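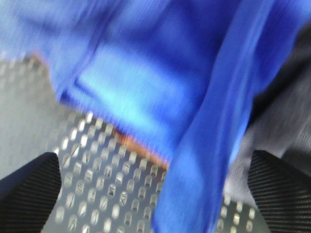
Declan Fothergill: Postal voters have dropped off the Oksanen Road sheets again. Did the whole even side with a blank column, felt a right idiot asking people if they'd sent their ballot back when they'd told us in March they vote by post. Can somebody look before the evening session goes out.

81 shares

Ticket: canvass sheets, Protmont ward by-election
Opened 21 May 2024
Logged by Nokuthula Kekana
Status: open

Right, looking. Declan which sheets have you got, the ones from the office printer or did you print at home? Need the bit of small print in the bottom corner, that's the export time.

Declan: Home. Bottom corner says yesterday evening.

OK so after the new register went in. Makes sense, sort of.

What I know so far:
Postal flag missing on Oksanen Road, even side. Odd side is fine.
Same on the flats behind the library.
Fletetti (the canvass database, for anyone new to this log) shows the flag on screen if you open the voter one at a time. Doesn't come through on the printed sheet.
App on the phone: flag shows for me, doesn't show for Hsin-yi.

Tried first: logged out, logged in, printed again. Same.
Tried next: different browser. Same.
Tried: picking "all voters" in place of "contactable". Flag comes back!! But then you also get everyone who has asked us not to knock, so NOT a fix, please don't anyone do this.

Hsin-yi Mok: I've got the flags on my phone now but I've lost my notes from this morning. Had a long chat with a man about the bus cuts and promised him a call back from Zinhle. Name and all in there.

Don't log out Hsin-yi. Leave the app open, leave it on charge if you can. If it hasn't synced then the notes are only on your phone and logging out bins them. Found that out in the county elections, bad evening.

Hsin-yi: Not logged out. There's a little orange triangle.

Triangle means queued. Press and hold it, should give you a number.

Hsin-yi: 12

OK 12 waiting to go up. That's good, they exist. Photograph the screen please, just in case.

Spoke to Tromier support on the phone. They do the register import for us. Chap was nice enough but kept telling me to clear the cache. Explained that the paper is wrong, paper hasn't got a cache. He's passed it up. Asked for a reference and he said he'd email one, no email yet.

Went through the import log myself while waiting. Long and boring but:

Register file went in fine.
Absent voters file went in fine, then there's a second line for the same file marked "partial, 8 rejected".
Rejected ones don't have voter names, only street codes.
Two of the street codes are Oksanen Road even and the library flats. So there we are.

Thulani Makhubela: The council re-split that polling district after the new houses. Even side of Oksanen Road moved to the primary school, odd side still votes at the church hall. I'd put money on the old district letters being in one file and the new ones in the other.

Thulani yes. Just checked. Register file has the new letters. Absent voters file has the old ones. So Fletetti gets a postal voter in a district that doesn't exist any more and chucks the whole street back. The screen view still has the old flag from March, which is why it looked ok one by one.

That does mean the on screen flags for those streets are March flags. Anyone who applied since, we don't know. Treat as out of date.

Rang the elections office at the council. They're going to resend the absent voters list with new letters, person who does it is at lunch. Agent has to ask in writing apparently so Zinhle can you send that? Wording is in your inbox, just needs your name on it.

Zinhle Du Plessis: Sent. Also does this touch the polling station on the leaflets? Even side leaflets are boxed up in my hall.

Oh no. Checking.

Checked. Leaflet merge was run off the new register, so primary school for the even side. Correct. They can go out.

Hsin-yi: Triangle's gone, notes are back. Bus man is in there.

Lovely. No idea what did it. I didn't touch anything. Writing down "cleared by itself" which I hate.

New file came from the council mid afternoon. Did a test import on the library flats only. Came up clean, no rejects. Printed one sheet, postal column filled in, checked it against the list by hand and it matches. Running the rest of the ward now, it's slow, please keep out of Fletetti untill I say.

Thulani: How slow? Need sheets for the evening teams.

Half way. Go and have your tea.

Done. Full import, nothing rejected. Do not use anything printed before this afternoon. Put old sheets in the shredding box not the recycling, they've got people's addresses on.

Evening teams: new packs are on the desk by the door, 2 boards for Oksanen Road. Declan you don't need to redo the whole even side, just the ones who now show as postal. I'll mark them up.

Declan: Fine. I'll apologise to the lady with the terrier.

Still to do:
Tromier reference, still nothing. Will ring again in the morning.
Ask them why a rejected street doesnt throw up a warning. A line at the bottom of a log isn't a warning.
Check the neighbouring ward, they had boundary changes too. Thulani to ask their organiser.
Zinhle to ring the bus man.

Leaving this open till Tromier come back to me.

12 comments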